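Samville Makers and Repair Society
Minutes of the members' meeting, 2019-07-21

Place: upstairs workroom, Pitkänen building, Kallby
Chair: Vilho Jääskeläinen
Minutes: Lauri Halonen
Present: 13 members, plus two guests from Resimel

1. Opening

The chair opened the meeting at 1 p.m. The agenda was approved with one change. The robot demonstration was moved ahead of the open day items so that the guests could catch the late afternoon bus.

2. Minutes of the May meeting

Approved as written, except that the key deposit should read four dollars and not five. Lauri will correct the copy in the binder and the one on the website.

3. Matters arising

The replacement belt for the band saw has come in and is on the shelf by the door. It still needs to be fitted. Vilho offered to do it before the end of the month if someone can hold the wheel for him.

The insurance letter has been answered. The company wanted to know whether visitors under 16 use the power tools. They do not, and the reply says so.

4. Demonstration by Resimel

The guests gave a short talk and then ran the arm at the table by the window. Resimel wants to use the arm for sorting and handing over soft goods, such as bags, pouches and clothing that come in for repair. They said soft things are harder for it than boxes or bottles, as the shape is different every time the item is put down.

Members had been asked to bring ordinary items from home. The guests did not want anything prepared or stiffened in advance.

The arm carries a small camera close to the gripper, and the view from it was shown on the laptop during the run.

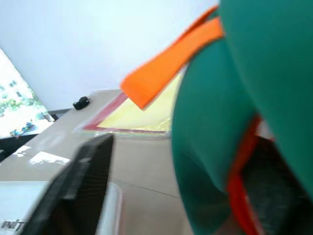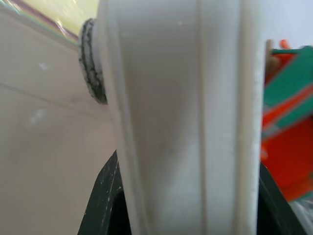

Wrist camera views, table by the window. The teal item with the orange strap is in the first one, and the second is mostly the white finger of the gripper.

Questions and discussion

How close can people stand? The guests asked for an arm's length outside the tape on the floor while it is moving. The stop button stays with the operator at all times.

How does it choose where to take hold of a bag? At present the operator guides it. Resimel is collecting runs so that it can later do this without guidance. They have 54 runs from other workrooms and would like more.

Does daylight matter? Yes. Glare on a table top can be a problem for the camera. The guests recommended a blind or a sheet of paper over the glass if the open day is sunny. Vilho pointed out that the blinds were taken down for washing and are still in the storeroom.

Can it handle zippers? Not yet. Straps and handles are what they are working on now.

One member asked whether the gripper could damage thin fabric. The guests said that the force is limited but that they would not put silk or old lace in it. It was agreed that nothing left for repair by a customer will be used with the arm, at the open day or otherwise. Members may use their own things.

The noise level was felt to be acceptable. The fan in the power unit was louder than the arm itself.

The chair thanked the guests, who stayed for coffee and left at 3:40 p.m.

5. Open day: robot table

Decided: Resimel is invited to run the arm at the open day, with four sessions of 20 minutes and a break between them. The operator comes from Resimel. The society provides one member at each session to keep the tape line clear and answer general questions.

There was some discussion of where to put the table. The window spot has the best outlet, but the line for the sewing machines forms there. It was left that the sewing machines move to the back wall and the arm stays where it is. Extension cords are to be taped down this time.

Lauri will write to Resimel to confirm and will ask for a copy of their liability cover.

6. Open day: everything else

Hours are 10 to 4, as last year. Coffee and buns at cost. The sign for the street door has the old phone number on it and has to be repainted or covered.

The bicycle stand goes in the yard if dry, in the hallway if not. The hallway has to be kept passable for strollers - last year it was not.

A sign-up sheet was passed around. The morning is full. The last hour still needs two people, mainly for cleanup.

7. Purchases

Approved: sewing machine needles, one roll of floor tape, two boxes of nitrile gloves in medium.
Not approved: second label printer. May be brought up again in the fall when the rent for the coming year is known.

8. Other business

The lower storeroom light is out again. It has been reported to the building office twice. Vilho will go down in person.

Someone left a blue thermos on the windowsill in May. It is in the lost property box.

9. Next meeting

To be set after the open day. Lauri will send the date by email.

The meeting closed at 4:25 p.m.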